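3.2 Seal geometry and opening force

Opening force was measured on 352 snack packages from the Vurer collection, each conditioned for 30 minutes before testing. Straight-cut seals required over 2 times the force of notched ones.

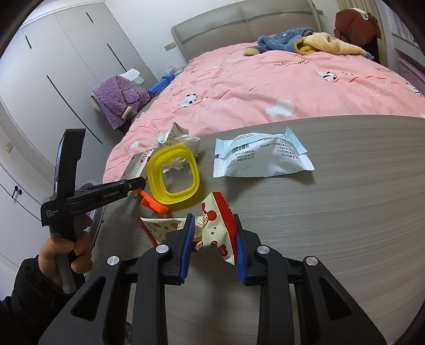 Figure 3. Small-format snack package.

Notched seals spread the load across several starting points, and a tear then follows the nearest valley. The serrated red edge in Figure 3 is of this type. Pesonen film was excluded.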